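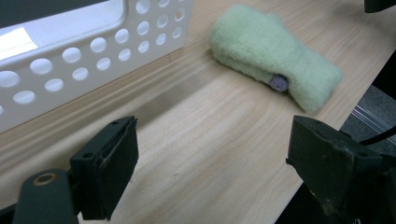
**Week 6 handout: Viral fundraisers as news stories**

Read this before Friday. Bring one crowdfunding story from a local paper or a news site, printed, with the date it ran.

## 1. What the story usually contains

A workplace fundraiser story has a standard order. The money total goes in the first sentence, then the worker's years of service, then the event that set it off (a video, a post, a layoff notice). The family member or coworker who started the page is quoted next. The employer's statement comes near the bottom, if there is one.

Look at what is missing. Wages, hours and benefits are often left out, and the reader is asked to feel something about a workplace without being told how it runs.

## 2. Case: the Somedwood bakery driver

We will use the Drultthorpe case for the rest of the unit. Kamil Michalík drove a delivery route for the Somedwood bakery for 29 years. At his retirement he got a card and a voucher. His niece, Tatiana Štefanec, posted a short clip of the handover in June and opened a fundraising page the same evening. By the next morning it had 697 donors.

The first report ran within 48 hours. It was rewritten by other outlets, mostly without new interviews. Compare the two versions in your reader:

- The *Gediron* version (Svetozár Vondráček) calls the voucher "insulting" in the headline. No person in the story uses that word.
- The Charvát version names the bakery in paragraph 2 and gives its full statement, including the pension terms.

Both are accurate on the facts they print. They leave a reader with different ideas of the employer.

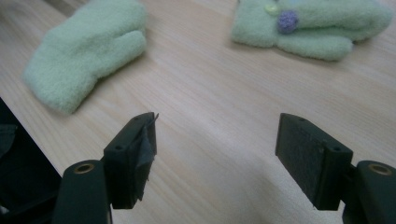 *Mittens on a table.*

## 3. Checking the page itself

Before you write about a fundraiser, find out:

1. Who opened the page, and how they know the person it is for.
2. Who can withdraw the money. The organizer and the beneficiary may be different people.
3. Whether the goal has been changed. Vondráček's piece gave the original goal, which had been raised twice by the time it ran.
4. Whether the beneficiary agreed to it. Michalík found out from a neighbor.

Totals move fast. Give the amount with the time you checked it — "as of 4 p.m." is enough.

## 4. Terms

**Aggregation:** rewriting another outlet's report with credit.

**Peg:** the recent event that makes an older subject usable as news.

**Follow-up:** a later report on what happened next. Ľudovít Charvát's piece on the driver's tax bill is the only one we have for this case.

## 5. Assignment

Write a 400-word version of the bakery story using only the source packet. Keep the donation total out of the first paragraph. Late work goes to Dušan Hubáček, not to me.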